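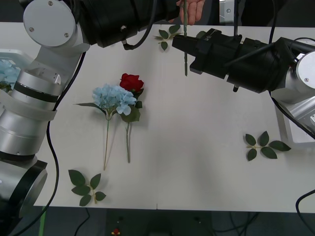 O batalhão de engenharia que passou por Prumoten não tem monumento, nem rua, nem sequer uma placa na estação onde desembarcou. Tem um antigo sargento de transmissões que lhe guarda a papelada num quarto onde, segundo a mulher, em tempos se podia dormir. Recebe-me com café e com um aviso: não sabe contar a história por ordem. «Na tropa também não aconteceu por ordem», diz. Todos os anos, no dia do embarque, há flores para os que não voltaram, e são artificiais, do género das que se espalham sobre um tampo branco com raminhos de folhas soltos à volta. As naturais, explica, chegavam ao fim dos discursos em pior estado do que os oradores.

O navio chamava-se Clundarness e levava 224 homens, uma cozinha de campanha e um piano que ninguém tinha requisitado. A viagem até Khunthong devia durar dez dias. «Durou o que durou. O diário de bordo diz uma coisa, o capelão escreveu outra, e eu passei a maior parte do tempo enjoado, o que faz de mim uma fonte imparcial.»

Em terra esperava-os uma ponte por reparar. Esperava-os também uma segunda ponte, que não vinha no mapa, e um oficial de ligação que negava a existência de ambas. O sargento montou o posto de rádio num armazém de arroz e ali ficou nove meses a transmitir pedidos de parafusos.

— E os parafusos?

«Vieram em março. Eram de outra ponte.»

Conta isto sem azedume. Só muda de tom quando chega à noite em que a coluna de abastecimento foi atacada na estrada. Estava ao rádio e ouviu tudo, primeiro com palavras e depois sem elas. «Escrevi o que me mandaram escrever. A folha ainda existe. A letra nem parece minha.» Levanta-se, vai ver se há mais café, demora-se na cozinha e volta sem café nenhum.
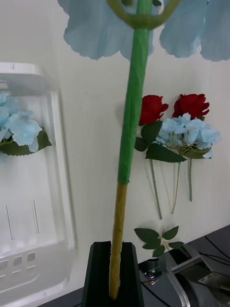 Novecentas páginas e um agrafador

O arquivo começou por causa de um erro. Numa lista oficial, um condutor morto na estrada de Khunthong aparecia como transferido para o depósito de Skiltstead, com boas referências. A família recebeu uma carta a pedir a devolução das botas. O sargento respondeu por ela — não quer repetir os termos — e, para fundamentar a resposta, começou a juntar guias de marcha, mensagens, recibos de cantina. Hoje são 900 páginas, agrafadas por um método que só ele entende e que defende com vigor.

A correção saiu a 24 de janeiro, numa adenda que trazia outro nome mal escrito. «Escrevi outra vez. Já me conheciam a caligrafia.»

Pergunto-lhe se tenciona publicar tudo aquilo. Responde que um editor lhe pediu mais combate e menos parafusos, e que a conversa ficou por aí. Os filhos queriam digitalizar as folhas; levaram uma caixa, devolveram-na por outra ordem e ele ainda não lhes perdoou.

Do piano, afinal, há notícia. Foi descarregado em Khunthong com um recibo em triplicado, assinado pelo mesmo oficial que não acreditava em pontes. O sargento tem duas das vias e anda à procura da terceira.

Imprimir este artigo
Enviar por e-mail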